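# Coluvora Folding Cell: Setup and Care Record

Maintained by Sadia Farooqui, Huenchumán Workshop
Last revised: January 24, 2019

This file accompanies the demonstration recordings used to set up the Coluvora folding cell. It covers the preparation of paper, the table and the head camera, the handling of the recordings, and the routine care of the cell. It should be read before any new recording is added to the collection.

## 1. Purpose

The cell folds printed grid paper. Its motions are prepared from recordings of a person carrying out the same work by hand at a plain wooden table, seen from head height. The grid gives the tracking software, Proton, a regular pattern by which to follow the surface of a sheet as it bends. Faults in the recordings are carried into the cell, and for this reason the manual side of the work is treated as part of the setup.

## 2. Preparing the paper

Only white paper with a black square grid is accepted. Coloured or ruled paper must not be mixed in, even for trial runs.

Worn sheets may be kept in use. Creases and small tears at the edges are common in the collection and are not grounds for rejection, provided that the grid lines can still be followed. A sheet should be withdrawn when a tear crosses the working area or when the print has rubbed away.

Before folding begins, the sheets are laid at the near edge of the table and pressed flat with both hands, palms down. Sheets beneath the top one need not be squared up.

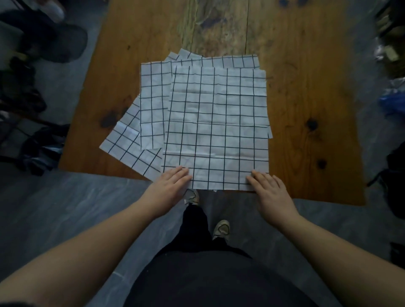 *Figure 1. Both hands resting on the near edge of the overlapping grid sheets.*

The operator should hold this position for 2 seconds before moving. Proton uses the pause to fix its starting estimate of the top sheet. Recordings without the pause can be used for general viewing but are excluded from calibration.

## 3. Table and surroundings

The table surface is left untreated. Knots, stains and scratches in the wood serve as fixed reference points, and sanding or varnishing would make earlier calibrations unusable. If the table has to be replaced, the full procedure in section 5 must be repeated.

The room is not cleared for recording. Furniture, bags and household articles may remain on the floor, and people may pass at a distance. The software ignores anything beyond the table edge – an operator need not stop if the background changes.

Strong daylight from a doorway is acceptable unless it washes out the grid on the sheet being folded. In that case the table should be turned, and the change entered in the log.

## 4. Folding

Small squares are folded in the air above the table, with a larger sheet lying flat beneath them. The lower sheet provides a second grid at a known height, against which the curve of the held piece can be measured. Both hands should keep hold of the piece until the corners meet. Finished pieces are placed towards the far side of the table, clear of the hands.

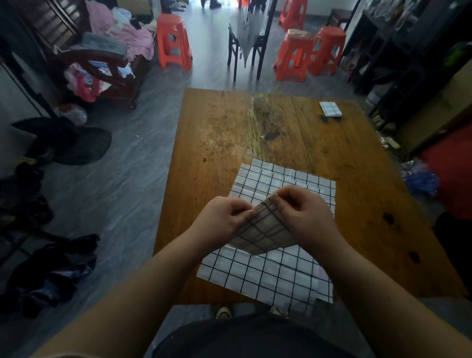 A fold that slips should be opened and begun again within the same recording. Such attempts are marked `retry` and retained, as the cell must also be able to recover from a poor grip. Operators should not slow down for the camera. Earlier sessions in which they did so produced hesitant motions in the cell, and these had to be removed by hand.

## 5. Calibration

1. Switch on the cell and leave it idle for 40 minutes.
2. Wipe the camera glass with a dry cloth.
3. Load the current reference set in Proton.
4. Run the flat-sheet check, followed by the held-sheet check.
5. Save the result under the next free number.

The current result is number 1884. Older results are kept for comparison and must not be overwritten.

## 6. Routine care

| Task | Interval |
|---|---|
| Wipe camera glass | Before each session |
| Clear paper dust from the gripper pads | After each session |
| Check joint covers for wear | Every 60 hours of running |
| Replace gripper pads | When the surface has become smooth |

Pads are supplied by Gulov and fitted in pairs. A new pad should never be run against a worn one, as the sheet will twist when it is lifted. After a change of pads, only the held-sheet check need be repeated.

## 7. Known limits

- Sheets that overlap at very slight angles may be read as one sheet.
- Grid squares hidden by the fingers are estimated by the software.
- The recordings show dark clothing at the lower edge of the view. Performance with patterned sleeves or clothing has not been tested.

## 8. Access and corrections

The recordings are held for internal use. Requests for access, and reports of wrongly marked folds, should be sent to Sadia Farooqui with the recording number and the time at which the fault occurs. Corrections are entered at the next revision of this file.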